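Husari (hand-held gripper kit)

Husari is a hand-held gripper kit sold for recording manipulation tasks by hand, without a robot arm on site. It is made and supported by Dornolach, a small firm in Sendanville, and is sold either as a boxed kit or as part of a collection service.
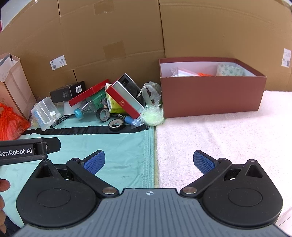 Overview

The operator holds the gripper and does the job – pick up, put down, sort, pack – and the recording is later used to train an arm fitted with matching fingers. Two facing finger pads do the gripping. On the unit pictured the pads are blue and textured, carried on black linkage arms, with a small round white target mark on the grey body between the housings. Tabletop sorting is the usual first task: small household bits, tape rolls, pens, soft packets, an open box to put things in.

Kit contents

Standard kit is one gripper, a charging lead, spare pads, a hex key and a printed quick guide. The two-hand kit has 2 grippers and a second set of pads. Carry case is extra. No cloths, trays or objects are supplied, buyers use what they have. The guide suggests a mix of hard, soft and see-through items and at least one change of surface under them.

History

Work on the kit began as a side job at Abou Jaoude, a packing firm that wanted recordings of its own bench staff. Orvokki Mustonen drew up the first gripper body, and Eduardo Calimlim wrote the syncing software. The pair left to set up Dornolach and showed an early version to local buyers in May. Orders opened on September 7, 2020. The first batch was 300 kits and went mostly to university labs and small automation shops.

A revised batch followed with stiffer linkages and a quieter latch. Older units can be sent back for the linkage change, postage paid by the owner.

Use

Setup is short. Switch on, hold the gripper level, open and close fully to set the range, then start recording. Two-hand kits need both units on before the first take or the clocks drift apart. Sessions are saved as seperate takes, one task each, and named by the operator. Bad takes can be marked on the spot with a double press.

The service version works differently. The client sends a task list, Dornolach staff record it in Sendanville or at the client's own bench, and the takes come back checked and trimmed. Smallest order is 400 takes. Clients may ask for their own objects to be used – returned afterwards, minus anything crushed.

Reception

Reviews by buyers have been fair to good. Most praise goes to the grip on small round things and to the pads, which peel off and swap without tools. Complaints mostly concern weight. More than 2 hours in one sitting is hard on the wrist, and the body has no strap point. Thin crinkly plastic is a known weak spot too, the pads tend to drag the wrap along with the item. Flat cards and paper labels need a bit of practise.

The printed guide was widely disliked. Calimlim rewrote it, and the newer one has drawings for every step, though the index still points to the wrong pages in places.

Abou Jaoude still uses the kit for packing work and lends out its older pair to local colleges.

Pricing and support

Sold direct only. Price depends on the kit and whether the software is taken for a single bench or a whole site. Support by email, replies usually same day, slower over holidays. Pads are treated as wearing parts and not covered by the warrenty; linkages and housings are.

Compatibility

Takes export as plain video plus a text file of finger opening over time. Matching finger sets are sold for arms with a standard round flange. Others need an adaptor plate, drawings on request – Dornolach does not make the plate itself. Older takes open in the newer software but not the other way round.

See also

Hand-held data collection
Parallel gripper
Teaching by demonstration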